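Module 4: Learning from Demonstration
Handout for session 2 – collecting demonstrations by hand guiding and by remote control

Reading before the session: sections 1 to 3 of the lab guide. Bring the log sheet from last week.

1. Two ways of showing the task

In hand guiding (kinaesthetic teaching) the operator holds the arm and moves it through the task with the motors in gravity compensation. The joint angles are recorded directly, so every recorded pose is one the arm can reach. The drawback is that the operator's hands and body may enter the camera view. A policy trained on such images can learn to depend on them.

In remote control (teleoperation) the operator moves an input device and the arm follows. The camera view stays free of the operator and the commands are recorded in the form in which the policy will later issue them. The cost is delay, and the loss of any direct feeling of contact.

The course uses remote control for all graded work. Hand guiding is used on the Stasham bench arm in week 5 only.

2. What is recorded

Each time step stores the wrist image, the joint angles, the gripper opening and the operator's command. Image and command must carry the same clock. An offset of 80 ms between them is enough to spoil a grasping policy, as the fingers will appear to close before the command to close.

The practice set, Prurnora, holds 1059 demonstrations made in simulation. Of these, 170 are marked as failures and are kept in a separate folder. Do not mix them into the training split. They are needed for the exercise on error detection.

3. Operator practice

Start each demonstration from the home pose with the gripper open. Approach at a steady speed. Long pauses produce many near-identical time steps with a zero command, and the trained policy may stop at the same place and stay there. Trim pauses at the start and end, but leave pauses in the middle and note them on the log sheet.

Correct small errors as they occur – a demonstration containing a recovery is useful to the policy. Discard a run only if the control link drops or the simulator reports a collision with the arm.

4. Wrist view

The wrist camera in the Hollumance simulator is fixed behind the gripper and turns with it. Large surfaces close to the camera can fill much of the image and hide the target. Operators may switch to the external view for the approach, but should note on the log sheet when they do so. The policy receives the wrist image alone in exercise B.

5. Work for Wednesday

Record a short set of your own with the Rai input device, replay each run from its stored commands, and compare the final gripper pose with the recorded one. Hand in the log sheet and the table of pose errors, in millimetres and degrees.
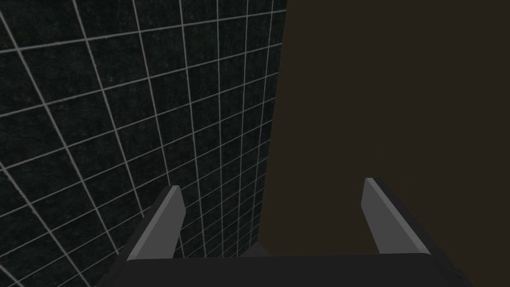 Replay must begin from the saved simulator state. Resetting to the home pose alone does not restore the positions of the objects, and the errors in the table will then have no meaning.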